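Last updated Tuesday, July 21, 2020

# Jackets and zips: questions we get asked

These are the questions that come in most often at the Campbell clothing repair and swap room. If yours isn't answered, leave a note at the desk for Shirley Bélanger or Sosina Gashaw.

## Bringing things in

**Do I need to wash a jacket before I bring it?**

Yes, please. Wash it and dry it fully. We can't mend anything damp, and sand or dried mud in a zip will chew up a new slider within weeks.

**Should the zip be open or closed when I hand it over?**

Open, if it will open. If it's stuck, leave it alone and write "stuck" on the ticket. Most of the broken pins we see come from a last hard tug at home.

**How many items can I bring at once?**

Up to 6 per household. Bigger lots, such as a clear-out from a nursery, should be arranged with Ghislain Doucette first.

**What does it cost?**

Replacing a slider is 40p. A whole new zip costs whatever the zip costs, and we'll tell you before we start. Small seam repairs are free.

## Zips

**My zip won't start at the bottom. Is it broken?**

Not always. Lay the jacket flat on its back on a hard surface and spread the fronts apart so both tapes can lie without pulling. Look at the bottom end. One side has the slider and a small box, the other has a plain pin. Check the pin side for frayed tape, as a fluffy end will stop it going in.

Then bring the slider right down until it sits against the box, slide the pin through it and into the box, and hold both steady at the bottom with one hand while you pull up with the other. If the two bottom edges aren't level, take the pin out and start again.

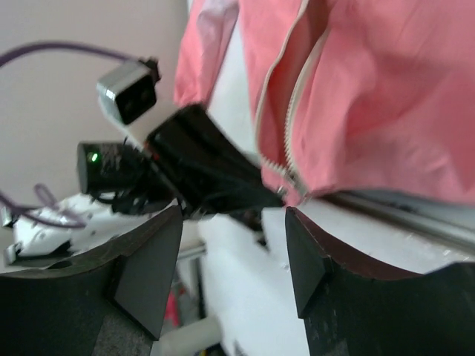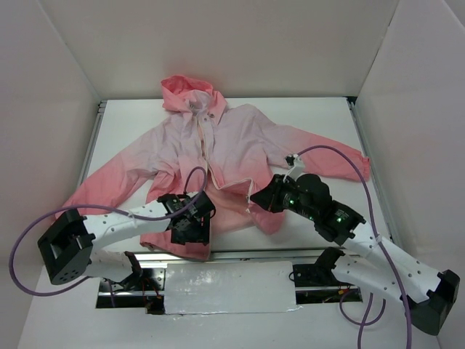

**The teeth come apart behind the slider. What can I do?**

The slider has probably worn and opened up a little. You can squeeze each side of it gently with pliers, a bit at a time, and try it after each squeeze. Metal sliders put up with this better than painted ones. If it still splits, bring it in and we'll fit another.

**Can I use oil on a stiff zip?**

We'd rather you didn't. Oil marks thin fabric and is hard to wash out. Rub the teeth with a pencil or a dry bar of soap, run the slider up and down, and wipe off what's left with a cloth.

**The lining keeps catching. Any advice?**

Don't pull forwards. Hold the fabric taut to the side and back the slider off slowly. If it catches in the same place every time, a line of small stitches a little way in from the tape will keep the lining clear. Jocelyn Bouchard can show you how on repair afternoons.

## Hoods, cuffs and snaps

**How do I fold a hooded jacket for the rails and boxes?**

Zip it up or lay the fronts together, face up. Fold the hood down over the chest, bring the sleeves in across the body, and fold the hem up to meet the hood. Heavy coats go on hangers - the boxes are for thin jackets only.

**A snap has pulled out. Can you replace just one?**

Usually, if the fabric round it hasn't torn. We keep the common sizes. The colour may not match the others, so say on the ticket if that matters to you.

**Can you tighten elastic cuffs?**

Yes, where the elastic runs in its own channel. If it's sewn straight into the fabric it takes much longer, and we may say no.

## Collecting and swapping

**How long do repairs take?**

Slider jobs take around 25 minutes and you can wait. Everything else goes in the queue, and we'll ring you when it's done.

**What happens if I don't collect?**

We keep finished items until the end of the following month, so anything finished in July stays on the shelf to the end of August. After that it goes on the swap rail.

**I've lost my ticket.**

Tell us your surname and what the item is. Marlene McKinnon keeps the book and can look it up.

**Do you take jackets that can't be mended?**

Yes. We cut off the zips, snaps and cord ends for spares, and the cloth goes in the rag sack. Please mark the bag "parts" so it doesn't end up in the queue.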